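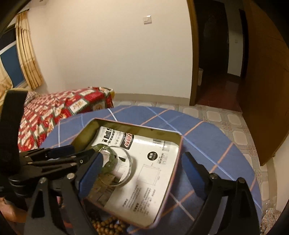
Chapter 4
When the Work Is Shared with a Machine

Key words in this chapter: task, job, demonstration, gripper, pace, tacit knowledge, job grading, consultation

4.1 The sorting room at Skiltcombe

Werkico is a company of 361 employees with its head office in Havmont. It receives, sorts and repacks small goods for other firms. One of its customers is D'Amico, a seller of inexpensive jewellery, and the goods which D'Amico's buyers send back are handled at the Werkico site in Skiltcombe. Until two years ago all of this was done by hand, by a group of 16 sorters.

The work looks simple when one describes it. A sorter empties a parcel on the table, separates the pieces, looks at each one for damage, and puts it in the correct box. A new person can learn the order of these steps in one morning. To become good at them takes much longer. A string of beads changes its shape each time it is lifted. An open bangle can be held safely at one place and will bend if it is held at another. Experienced sorters know these things in their fingers, and many of them find it difficult to say in words what they know. In Chapter 3 we called this tacit knowledge.

When Werkico decided to install two robot arms in the sorting room, the engineers had to find a way to bring this knowledge into the machine. They chose to work with demonstrations. A sorter holds a gripper in the hand and does an ordinary task with it, for example lifting a bracelet and laying it in a tin. The camera on the gripper records the movement, and the recordings are later used to train the arm. For this reason the sorters were the first people in the company whose work was changed by the robots, several months before any robot arrived.

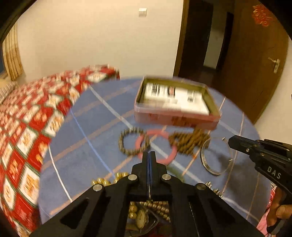

Figure 4.1 Demonstration work with hand-held grippers. Bracelets and bangles are on the table, with an open tin behind them.

4.2 What changed for the sorters

It is useful to look at the changes one by one, as they did not all go in the same direction.

The first change was the pace. With bare hands, a sorter in Skiltcombe finished a parcel before she had time to think about it. With a gripper the same parcel was slow, and in the beginning also tiring for the wrist. The output target of the room stayed as it was during the first weeks, and the people who gave demonstrations fell behind it. Their bonus was calculated from this target. The mistake was corrected in December, after complaints, but some sorters mentioned it still when they were interviewed a year afterwards.

The second change was in the content of the job. Mireille Maillard had sorted returned goods for many years when she was asked to join the demonstration group. In her interview she explained it like this: "Before, my hands were quick and my head was free. I could think about the dinner. With the gripper I must think about my hands the whole day." She did not want to go back to the old work, however. She liked that the engineers asked her questions, and that she could answer them.

The third change concerned who is regarded as skilled. Sorting belonged to the lowest grade on the Werkico pay scale. Now the same persons were teaching, in a practical sense, and they were judging if a demonstration was good enough to keep. Was this a new job, or the old job with a new tool? The management and the staff representatives gave different answers, and the discussion lasted 72 days. We come back to it in section 4.5.

4.3 Tasks and jobs

The Skiltcombe case shows why we must be careful with the sentence "the robot takes the job". A job is a collection of tasks. A machine is normally introduced for one or a few of them, and the remaining tasks are then divided again among the people. Sometimes the tasks that remain are the interesting ones. In other workplaces the person keeps only what the machine does badly, and this may be heavy, dull or badly timed.

In the sorting room, the arms took over the placing of single, firm pieces into boxes. Tangled necklaces, watches and everything with a loose stone stayed with the sorters. This had a result which the planners had not expected. The easy pieces used to be a kind of rest between the difficult ones – the eyes could relax for a moment – and now this rest was gone. The sorters asked for an extra short break in the afternoon, at three o'clock, and after a trial they received it.

Notice that the request came from the people at the tables. A time study made before the installation had measured each task separately and could not show how the tasks supported each other during a whole shift.

4.4 Before you read further

Think of a workplace that you know well, and write down the tasks of one person there during a normal day. Mark the tasks for which a machine could learn from a demonstration. Then mark the tasks that this person would be sorry to lose. Keep your notes, as you will need them for the exercise on job grading at the end of section 4.5.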